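Sharing a Counter With the Arm: Kitchen Tips From Drungate
Reading time: 3 min

We cook 300 lunches a day at Drungate, and since the Vikutero arm joined the prep line I've had to relearn my own counter. I love it! Less fetching, more cooking, and my shoulder has stopped complaining. These are the habits that stuck, most of them rehearsed in the simulator before we tried them on a shift.

1. Leave gaps. We used to push everything together to save space. The arm does far better with bare stone between the fork and the kettle, and so, it happens, do I when I'm in a rush.

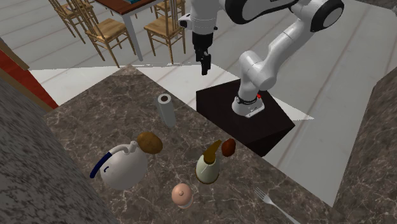
2. Give tall things a home. Paper rolls and spray tops are what sleeves catch on, and a gripper coming down has to clear them too. Pick a spot and keep to it — the afternoon crew will thank you. Ours at Beaulieu went as far as putting tape marks on the stone, which scrub off with a little baking soda.

3. Learn to think from the fingers. Before you set something down, ask what is right next to it. A handle beside a round lumpy thing is a tight squeeze for two black fingers.
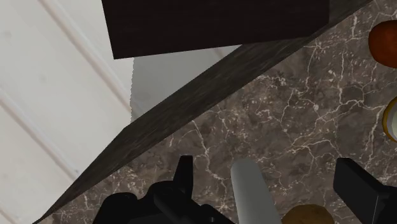
Veined stone is handsome but busy, and small items vanish on it, so I put peelers and teaspoons on a plain tray now. Forks go flat, well away from the edge (I still forget this one on Saturday mornings).

4. Talk about who does what. The fear on our crew was losing hours. What changed was the mix: less lifting, more tasting and checking, plus a turn each at the practice screen. We logged 900 practice runs in Driveck before the first real shift, and the dishwashers turned out to be the best at it.
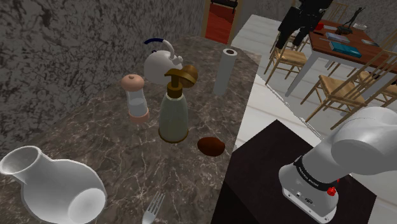 Swap the practice turn every week, and write down every fumble, yours or the arm's, in the same notebook. Wipe the counter before you reset it. Keep your mug off it altogether.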